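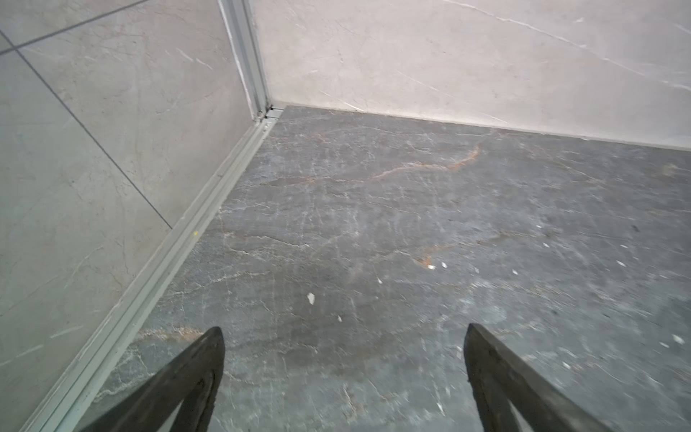
Henrik Kohlhase: Sweep before you mop, always. Wet crumbs on dark stone just smear into the veins.

faltine10: I vacuum mine — the brush head gets the corners. Never sweep.

Selvaraj Gazi: Vacuum wheels scratched our tile. Soft broom, then a damp cloth.

faltine10: Felt pads on the wheels. Two bucks.

Selvaraj Gazi: Fair enough. What do you all keep the cloths in?

brirkero442: Any shallow plastic bin will do. Rinse it weekly.

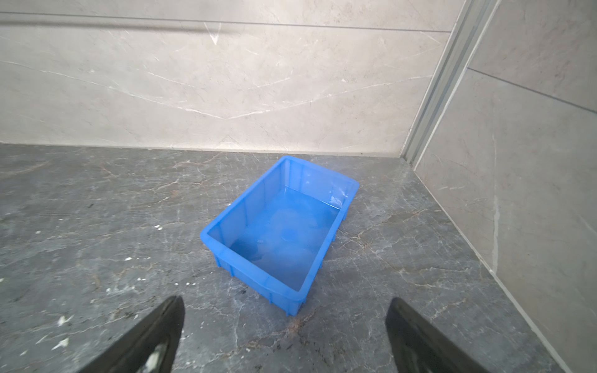

Blue tray on the dark marble floor

Henrik Kohlhase: Too shallow for me. I'd use a bucket.

brirkero442: A bucket takes up half the floor in a small room.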